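在家洗毛绒玩具和针织小物:从分拣到晾干

春天一到我就手痒,想把家里所有软乎乎的东西都洗一遍!毛绒兔子、布球、钩针小动物、宝宝用的针织小方巾,平时摸着还行,一下水,盆里立刻灰蒙蒙的,看着又惊讶又痛快。这套洗法我用了好几年,中间洗坏过一只长毛小羊(后面会讲),也救回来过不少以为没救的旧玩偶。下面按我自己的顺序写,从分拣开始,到晾干、梳毛、收好为止。

需要准备的东西

两个大盆,或者一个大盆加干净的水槽。
中性洗涤剂。我用的是Wovmont的羊毛洗涤液,味道很淡,泡沫也少,漂洗省事。
小苏打一小袋。
旧牙刷一支,毛越软越好。
浅色旧浴巾三四条,深色的可能掉色,别拿来吸水。
洗衣网袋,网眼细的。
平铺晾网。我那个是Lillholm的双层折叠款,买的时候嫌占地方,现在离不开它。
宠物用的针梳或者宽齿梳。
针、线、小剪刀,一点填充棉备用。
厨房秤。对,厨房秤,后面晾干那一步要用。

第一步:全部倒出来,先分堆

分堆这一步特别值得花时间。我会把所有东西摊在桌上或地垫上,一件件拿起来捏、翻、看标签,然后分成几类。

可以整只下水的:填充物是聚酯纤维棉,捏起来回弹快,里面没有硬块。大部分近些年买的毛绒玩具都是这一类。

只能表面清洁的:里面有电池盒、发声器、音乐盒,或者捏着沙沙响、像是锯末、谷物、纸壳之类的填充。老式泰迪熊也归在这里,关节处常有纸板垫片,一泡就软塌。

要单独手洗的:羊毛、马海毛、羊绒,还有任何手工编织又不知道线材的东西。别人送的钩针玩偶我一律按羊毛对待,宁可麻烦一点。

先修再洗的:开线的、眼睛松的、尾巴只剩两根线连着的。一定要先缝好再下水,水的重量会把小口子扯成大口子,棉花漂一盆,捞得人想哭。

不该混进来的:积木、塑料小碗、小汽车、拼图。家里有孩子的都懂,筐底永远有这些!硬的东西另外拿湿布擦,纸盒和纸板书放远一点,别让水溅到。 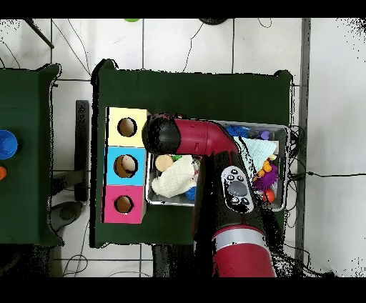 毛绒玩具多久洗一次比较合适?

每天抱着睡的,一个月左右洗一次;摆在架子上的,每季度除一次尘,一年洗一两次就够。生病期间抱过的,病好以后马上洗。

第二步:测一下掉不掉色

找一块白棉布或者化妆棉,沾冷水和一滴洗涤液,在玩偶最不显眼的地方按住半分钟,脚底、后颈、衣服内侧都行。拿起来看,布上没颜色就放心洗。有一点淡淡的颜色,就用冷水快洗,全程不要浸泡,洗完立刻吸水。颜色很明显的,归到只做表面清洁那一堆。

红色、深蓝和黑色的部分要多测一处。我有一只小狐狸,身上不掉色,围巾掉得厉害,幸好那条围巾能解下来。凡是能脱的衣服、帽子、领结,全部脱下来单独洗,铃铛也拆掉。

第三步:可水洗的毛绒玩具

先干拍。拿到阳台上,一手拎着,一手轻轻拍打,或者用吸尘器的小吸头隔着一层纱布吸一遍。灰多的玩偶少了这一步,下水之后灰就变成泥,钻到毛根里更难洗。

盆里放凉水或微温的水,手伸进去不觉得热就行。每8升水放一瓶盖洗涤液,先搅匀再放玩偶,千万别直接把洗涤液倒在毛上。按着玩偶慢慢沉下去,让它把水吃透,再像揉面一样轻压、松开、轻压、松开。脸、手和脚通常最脏,用旧牙刷顺着毛刷几下,别打圈,打圈容易起结。

短毛玩具泡十分钟,长毛的泡五分钟就够了。水变浑就换一盆,不要贪心加洗涤液,加多了漂洗要漂到天荒地老。

漂洗换三次水,第三次的水应该是清的,手指捏一捏玩偶肚子,挤出来的水没有泡沫。这个“捏肚子”真的很有用!表面看着干净,肚子里还藏着一包泡泡的情况太常见了,干了以后会发硬,还会有一圈一圈的水印。

能不能进洗衣机呢?中小件、缝线结实、没有硬塑料配件的,装进网袋,选轻柔档、冷水、最低转速脱水。网袋里塞一两条小毛巾,减少撞击。眼睛和鼻子是塑料的,把脸朝里裹住再装袋。大件我坚持手洗,机洗出来棉花常常跑到一边去,左腿粗右腿细,整理起来更费工夫。

第四步:只能做表面清洁的

用小苏打。找一个大塑料袋,玩偶放进去,撒两三勺小苏打,扎紧袋口,摇!摇一两分钟,放着等半小时再拿出来,把粉末拍掉、刷掉、吸掉。气味会淡很多,浅色毛也会显得清爽。有电池的记得先取出电池,缝隙和扬声器小孔处用胶带贴住,免得粉末进去。

剩下的污渍用泡沫擦。小碗里放一点水和洗涤液,打出厚厚一层泡沫,只取泡沫,用软布蘸着擦脏的地方,再用拧得很干的湿布擦两遍,最后用干毛巾按压。布一定要拧干,水渗进去就麻烦了。

第五步:针织和钩织的小物

终于到我最喜欢的部分!宝宝小方巾、针织盖布、钩针小动物,这些东西洗好之后花样会重新立起来,特别有成就感。

纯棉的最省心。我自己织的小方巾用的是Skesari的棉线,一块重106克,织完没洗之前边缘卷得像春卷,下水定型之后平平整整。棉线不怕水,怕的是拉扯。湿了以后它很重,拎着一个角提起来,那个角就长出一截,再也缩不回去。所以从盆里捞的时候,要用两只手从底下托,像捧一捧豆腐那样。

羊毛的规矩多一点,记住温度要一致、动作要轻。浸泡用凉水,漂洗也用凉水,中间不要一会儿热一会儿冷,温差加揉搓就会缩绒。我那只长毛小羊就是这么坏的:冬天嫌水冷,漂洗时换了热水,还揉了两把,出来小了一圈,毛全毡在一起,硬邦邦的。现在它是针插……

羊毛小物放进去以后不要揉,只按压,泡十分钟,然后把水放掉,再轻轻换水。Wovmont这瓶标着可以免漂洗,给孩子用的东西我还是会漂两遍,图个安心。

混纺和不知道什么线的,按羊毛来。

钩针玩偶里面有填充棉,洗法结合前面两种:冷水、按压、换水,最后多花点时间挤水。头和身体之间的脖子最脆弱,别拧,托着洗。

第六步:吸水

永远不要拧。我会把浴巾铺开,玩偶或织物放在中间,浴巾两边折过来盖住,从一头紧紧卷起来,然后跪上去压!小方巾压一遍就够,大肚子的毛绒熊要换两三条浴巾。压到浴巾上只有一点潮印就可以停了。

毛绒玩具也能用洗衣机单独脱水,时间短一点,一分钟左右,放进网袋并在滚筒里对称放一条湿毛巾,不然机器会晃得满屋走。

吸完水立刻整形。玩偶的棉花这时候很听话,用手指把结块的地方捏散,耳朵拉正,四肢捋顺。等全干了再弄,就难多了。

第七步:晾干

织物平铺在晾网上,拉到原来的尺寸,边缘可以用防锈珠针固定。方巾我习惯对着一张画了格子的纸板摆,四个角拍一拍,花样对齐。阴凉通风的地方就好,羊毛不要暴晒,浅色棉可以晒一小会儿。

玩偶也尽量平放,每隔6小时翻一次面。不要夹着耳朵挂起来,画面很可怜,耳朵也会变长!想挂的话就装进网兜里整只兜着,通风足够,也不变形。

电吹风可以用冷风档,一边吹一边用梳子挑松毛根,长毛玩具这样干出来非常蓬。热风会让化纤毛卷曲发焦,而且修不回来。烘干机同理,高温别碰,标签上写了可以低温烘的再试,中途多看两眼。

现在说厨房秤。玩偶外面摸着干,里面常常还潮,收进箱子几天就有霉味。所以洗之前先称一次,记在便利贴上,晾到觉得差不多了再称。我家最大的那只兔子洗前大约344克,晾了两天摸起来全干,一上秤还多出一截,又晾了一天才回到原来的数字。灰尘洗掉了,最后稍微轻一点也正常。没有秤的话,用手使劲捏住肚子中心,数到十,松开后用手背贴一贴,凉凉的就还没干透。

第八步:梳毛和小修补

全干以后才梳毛,湿着梳容易把毛拔下来。针梳顺着毛向走一遍,再逆着轻轻挑一遍,最后顺回去。打结的地方先用手指撕开,再从毛尖往毛根一点点梳。实在解不开就用小剪刀竖着剪开,千万别横着剪,横着剪会留一个坑。

短毛的用软毛刷就行。针织小物用不着梳,起球的话拿修毛器轻轻带过去,手要悬着,别往下压,尤其避开镂空花样。

塌了的玩偶,可以在背后接缝处拆开两三厘米,往里加一点填充棉,再用藏针缝合上。加棉的时候要撕成小团,一点点塞到需要的位置,脖子要塞紧一些,肚子松一点抱着才舒服。给小宝宝的玩具,修完再把眼睛、纽扣、小配件用力拽一拽,松的一律拆掉,改成绣线绣的眼睛。绣出来的表情往往更可爱,我好几只都是这样“换脸”的。

第九步:收纳

收纳的要点很简单,透气、不压。网篮、藤筐、布袋都行,密封塑料箱只适合长期收存,而且必须确认干透。经常玩的放在孩子够得着的地方,毛绒放下面,织物叠好或者随手搭在上面都可以,拿取方便,孩子自己也愿意往回放。金属网篮要检查有没有翘起来的线头或毛刺,拿一只旧丝袜在内壁上蹭一圈,哪里勾住了,哪里就有刺,用细砂纸磨一下。针织的东西最怕这个,一勾就是一个大圈。

小球、小件零碎可以另外配一个分格的木盒,挨着大篮子放,收的时候顺手就分了。

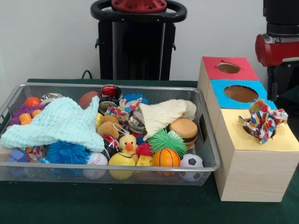

软玩具、球和两块针织布收在金属网篮里,右侧紧挨着浅色木盒。

长期不用的,用旧枕套装起来,里面放一小包雪松木片,每隔几个月拿出来抖一抖。羊毛制品防虫要格外上心,脏着收最招虫,所以一定洗干净再收。真空压缩袋我不推荐用来装毛绒玩具,毛会压出死印,棉花也弹不回来多少。

几种常见污渍

口水印和奶渍:用冷水,泡沫擦,热水会让奶渍更牢。时间久发黄的白棉布,可以用过碳酸钠浸泡,羊毛不行。

水彩笔:先试冷水加洗涤液,大部分儿童水彩笔是水溶的,反复用白布按压吸色,布脏了就换一面。别擦,擦了会变成一大片。

果酱和巧克力:先用勺背刮掉,再冷水冲背面,让污渍从原路退出去。针织物尤其适合这样冲,水从反面穿过针眼,很快就干净了。

口香糖或橡皮泥:装袋放冰箱冷冻一两个小时,硬了再掰,剩下的用牙刷慢慢刷。

霉点:面积小的,先在户外刷掉,再清洗、彻底晾干。填充物已经有霉味的,要拆开把棉全部掏出来换新,外皮单独洗。听起来工程很大,半个下午就能弄完,而且换好棉的玩偶胖鼓鼓的,特别神气!

一点补充

家里水质硬的话,最后一遍漂洗可以放一小勺白醋,干了以后毛会软一些,醋味晾一晾就散了。柔顺剂我不用,毛会变得滑腻,还更容易沾灰。

针织小方巾洗多了难免有断线,刚发现一个小洞就补,用同色线顺着针脚走一遍,几分钟的事。我手边有一本Ó Dubhghaill毛线铺印的织补小册子,里面的平针修补图画得很清楚,翻得封面都快掉了。手上没有同色线,就挑一个反差大的颜色,把洞补成一片小叶子或者一颗星星,小孩会追着问能不能再多绣一颗。

下一批要洗的是沙发靠垫套,针脚比玩偶简单,拉链却老是卡住,等我试顺手了再写。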